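The Field Office

The notice said the governor's office would open a branch in Grodham before the end of June, on the second floor of the old Nuvico building, and that residents of the upper valley would no longer have to travel to the capital for signatures. The county clerk read it twice and pinned it to the board outside the assessor's window, over the burn permit rules.

She had worked in Grodham for nineteen years. In that time she had mailed a great many envelopes to the capital and gotten fewer back. The drive was 114 miles each way, the last part of it behind gravel trucks. People made it for water rights, for grazing appeals, for the death certificate of a parent who had been born under a different spelling. They brought lunch. Sometimes the man they needed had gone home early and they slept in the car.

Gravdale heard about the branch the same afternoon and was angry by supper. Gravdale was the larger town, 1888 people to Grodham's 1286, and it had the hospital. It also had the highway. Its mayor called the clerk at home and asked what Grodham had promised.

"Nothing," she said. "I found out from the fax."

"You expect me to believe that?"

She said she didn't expect anything, and that she had a pot on the stove.

The furniture came first. Two men carried up six desks and a flag stand, and a state seal the size of a tractor wheel, which would not go around the landing and had to be left in the lobby facing the stairs. After the furniture came a woman from the capital with a laptop and a list. She wanted a ramp, a second phone line and a parking space marked for the governor. The clerk asked how often the governor would be parking in it.

"It's for when he comes," the woman said.

The clerk had the space painted. It took out two spots in front of the bakery, and the baker stopped saying good morning to her.

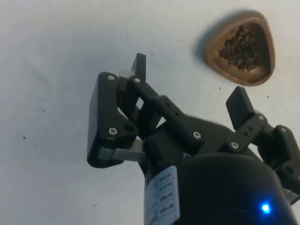

The baker's complaint was read into the minutes at the next county meeting, and then Meléndez asked for the floor and said that the parking was a small thing, that what he wanted to know was who would be sitting at the six desks and whether any of them would be allowed to sign. He had a grazing appeal that was three years old. If the branch was only going to take his papers and mail them to the capital, he said, the post office already did that, and the post office had a ramp.

There was some clapping from the back. The chairman wrote the question down and said he would forward it.

The clerk forwarded it herself the next morning. She typed it on county letterhead and kept it to one sentence: Will the staff of the Grodham office have authority to sign? She sent it to the woman with the laptop, with a copy to the governor's scheduler, and put a third copy in the drawer where she kept things she expected to need again.

The opening was held outdoors. They put out 925 folding chairs, borrowed from both high schools, and almost half were filled. Gravdale sent its band but not its mayor. The governor arrived by helicopter on the ball field and was driven the four blocks to the building, so the space in front of the bakery stayed empty through the whole program. He spoke for twenty minutes. He said that government should be close enough to knock on. He cut the ribbon, shook hands along the front row, and asked the clerk how long she had lived in this beautiful valley.

"All my life," she said. "Did you get my letter?"

He turned to the woman with the laptop, who said it was under review.

The office opened for business the following week with two people in it. They were young and polite and had rented a house together near the creek. They took in papers, stamped them with the date, and gave each person a receipt with a number on it. At four o'clock one of them walked the day's envelopes down to the post office.

People went anyway. It was closer, and the receipts were something to hold. By the end of summer the clerk had stopped getting calls about lost files, as the calls went upstairs at the Nuvico building now. She used the time to clean out the basement vault.

The answer came in a plain envelope dated 3 September 2024. The question of signing authority, it said, had been referred to the appropriate division, and future correspondence on the matter should be submitted in person at the Grodham office.

She made a photocopy and put on her coat. It was a short walk. At the top of the stairs she took her place behind a rancher with a folder under his arm, and when her turn came she handed the letter across the desk. The young man read it carefully, stamped it, and tore off her receipt.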